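Ans Visser cut most of "Dulus" in a back office in Rurneck, between August and the end of the year. The film runs 94 minutes in its current version and goes to the sound mix next.

"We had 540 shots in the first assembly," Visser says. "The picture is locked now, apart from two reels where the dialogue still has to be replaced."

Director Thijs Van Beek shot with available light and kept takes long. Visser logged the material by location, then by lens.

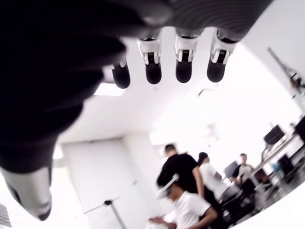
A robotic hand seen from below, with its fingers hanging from the palm.

The grade was done at Van Hecke in five sessions. Visser attended three of them. "Thijs wanted the night exteriors darker than the monitor could show properly. We made a test print of one reel and adjusted from that."

The distributor, Rason, has asked for a subtitled version first. Visser expects to deliver it before the stereo mix is finished, with a temporary track. "The timing won't change," she says. "Only the levels will."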